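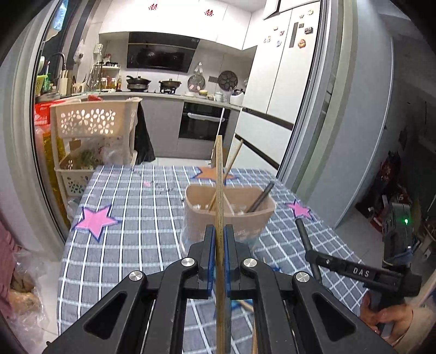

I've been promising to write up the robotics open day at Planano ever since April, so let me get on with it before I forget the lot. I went along expecting big orange arms behind a safety cage, the sort you see in car factory adverts. What they had was handheld grippers, a table and a kitchen. You hold the gripper yourself, you pick things up with it, and it records what you did so that a robot can have a go at learning it later. The job going on when I wandered in was chopsticks and the like, one long wooden stick pinched upright between two blue pads, with a starry tablecloth underneath that I immediately wanted for my own kitchen. I stood there far longer than I meant to!

The place is in Trenenholm, up past the retail park, and the bus takes 13 minutes from the station if you get the right one (I didn't). They'd capped the day at 60 visitors so there was room to get close, ask daft questions and be in the way a bit. Tea was free. Biscuits went early, so go in the morning if they do it again.

I'd assumed the hard part would be heavy things. No, it's thin things. A stick doesn't give you much to get hold of, and if you pinch it slightly off-centre it wants to swing round on you. The holder is a nuisance as well, what with everything in it leaning against everything else — chopsticks, a slotted spoon, a spatula handle, all wanting the same bit of space. I do this every evening at home with one hand while shouting at the radio.
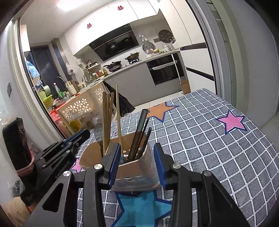 Abdel Hamid, though, reckoned I'd got it the wrong way round, and that the thin stuff was easy once you stopped gripping so hard. It was knowing when to let go that had caught him out. Fair enough, and I did think about that when my turn came. I held on to my chopstick like grim death and then dropped it beside the holder. Twice. The second one rolled, too.

They call the whole project Plenda, and by the time of the open day they'd saved 424 recordings of people tidying cutlery. I asked if mine would count, seeing as I'd made such a mess of it, and was told the fumbled ones get kept as well, just in a different folder. So somewhere there's a folder with me in it. My mum will be proud.

The other thing I hadn't thought about is how different it feels with a gripper in place of fingers. You can't roll something round to get a better hold of it, you have to put it down and start again, or turn your whole wrist and hope. A rod held pointing straight out in front of you feels twice as long as it is. My elbow ached by the end and I'd only done a few goes. 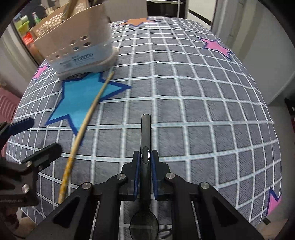 If you fancy going yourself

Wear something with sleeves you can push up, and take your rings off first. Children were welcome when I went and were, annoyingly, much better at it than the adults. Ask to try the spoon after the sticks, as it makes you feel clever again. There's a sheet by the door to put your email on for the next date, and I was number 88 on it, so there's clearly a bit of interest.

I'd like to see the robot itself do the job next time, which wasn't part of this visit. They said maybe. I'll be on that bus either way, hopefully the right one.
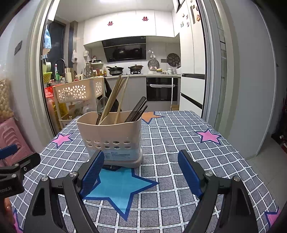
Trenenholm Tinkerers' Club — Members' Blog

I'm posting this one on the club page too, so hello to anyone who doesn't normally read my ramblings. A few of you asked whether we could do something similar at one of our evenings. A cutlery holder and some chopsticks wouldn't cost much, and I've already had a look in my own drawer. The grippers are another matter, but if anybody fancies having a bash at building a simple one with two padded fingers, leave a comment and I'll bring the spoons.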